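Speaker notes: Teaching by Demonstration at the Laboratory Bench
Speaker: Jericho Maglaya, Trunwood
Version for the Clisgate meeting, 2018-12-08

Slide 1. Opening
Thank the hosts and the chair. State the scope at once: the talk concerns how a person shows a robot a bench task, and what should be written down while doing so. It does not cover the training of the model. Delegates who want that material should be referred to the Marquez session after lunch.

Slide 2. Two ways of showing
Explain the terms as Trunwood uses them. In hand guiding, the operator holds the arm and moves it through the task. In remote control, the operator sits at a separate station, moves a matching handle and watches the view from the wrist. Both methods produce a record of positions and pictures. Operators at Trunwood begin with hand guiding and move to remote control after five supervised sessions.
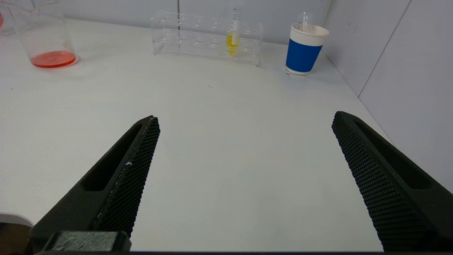 Slide 3. What the operator must judge
A demonstration is only as good as the operator's decisions about approach. New operators tend to drive straight at the target and correct at the last moment, and the record then contains the correction as well as the task. We ask them to settle the line of approach before they move. Take the single tube with the yellow liquid, in one of the right-hand positions of the rack. The paper cup stands just to the right of that rack, with a glass rod or pipette rising out of it, and an arm that swings in from that side has little room. Pause here and invite the audience to say which way they would come in.

Slide 4. Clear plastic and glass
Depth is hard to read through transparent walls, for people as well as for machines. Operators working remotely report this more often than any other difficulty. Our guidance is to slow down before contact, to watch the fingertips against the table surface, and to abandon the attempt if the position is in doubt. An abandoned attempt is recorded and labelled as such. It is not deleted.
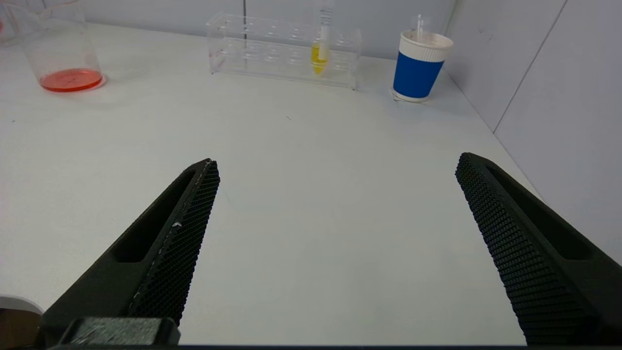 Slide 5. Records and review
Each attempt receives a label, a start point and an end point. The labels are entered in Flutent by the operator and checked by a second person on the following working day. In November the team recorded 900 attempts, of which 67 were sent back for relabelling. Most of these had an end point set too early, before the fingers had opened and withdrawn. Read the figures slowly, as they are not on the slide.

Slide 6. Working hours
Remote control is tiring. Sessions are limited to 40 minutes, followed by a break away from the screen. Mention that the limit applies to senior staff too. If asked about hand guiding, say that the same limit is used for the present and will be reviewed.

Slide 7. Questions
Likely questions: cost of the remote station, use of left-handed operators, access to the labelling guide. The guide may be shared on written request to Trunwood. Questions on cost should be taken afterwards in person.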